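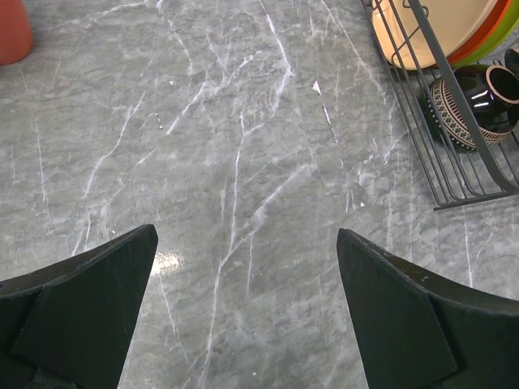 I have been grumbling about success rates for years, and since the Fasurov results came out I have a fresh excuse. Their headline is that a two-armed system, trained on 600 demonstrations of kitchen tidying, can now manage the dish rack task well enough to be called solved. I am fond of this work, I really am, and I read every paper on it with a cup of tea and a good deal of pleasure. But I do wish we would stop boiling a whole afternoon of trying down to one percentage.

A plate standing in a wire rack is a lovely problem. It is thin, it leans, and the slot next door is nearly as good as the right one — so what do you call it when the arm picks the neighbour? At Zeltness they count that as a success. At Enache they don't, and the two groups go on comparing their numbers as though they had sat the same exam.
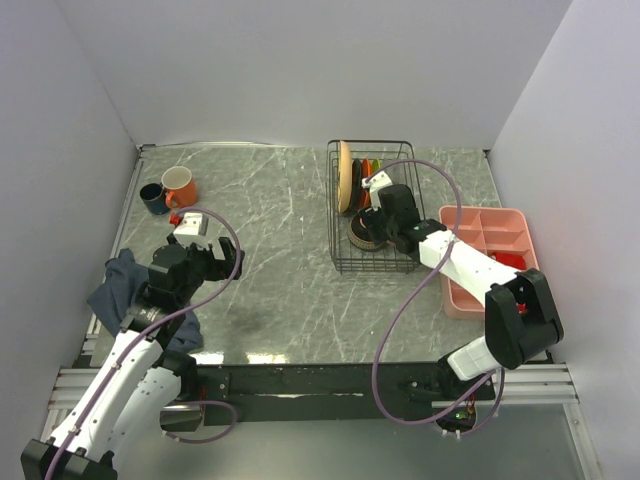

Would more demonstrations settle the matter? They would help the arms, I'm sure, but they wouldn't tell us what we are measuring, and we would only be arguing over bigger figures.

What I'd like is quite modest. Publish the failures, sorted by kind, with a line or two on each. When we tried it with a batch of 14 bad runs, 3 of them were the same slip of the wrist at the same moment, and that was worth more to us than the score.
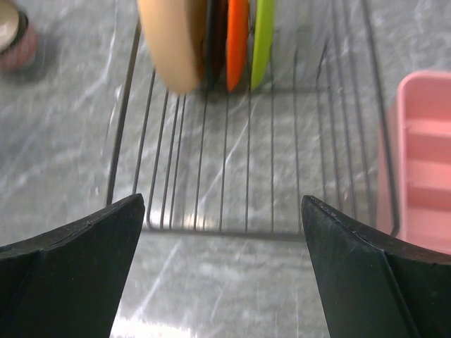
Munther Atallah wrote to me that sorting failures is slow work and that two people will never sort them the same way. He would sooner see every group run one shared test, scored by outsiders, and he thinks the Cikoddale rules would do for a start. I have read them again since his letter, and I still think they're too kind to a dropped cup.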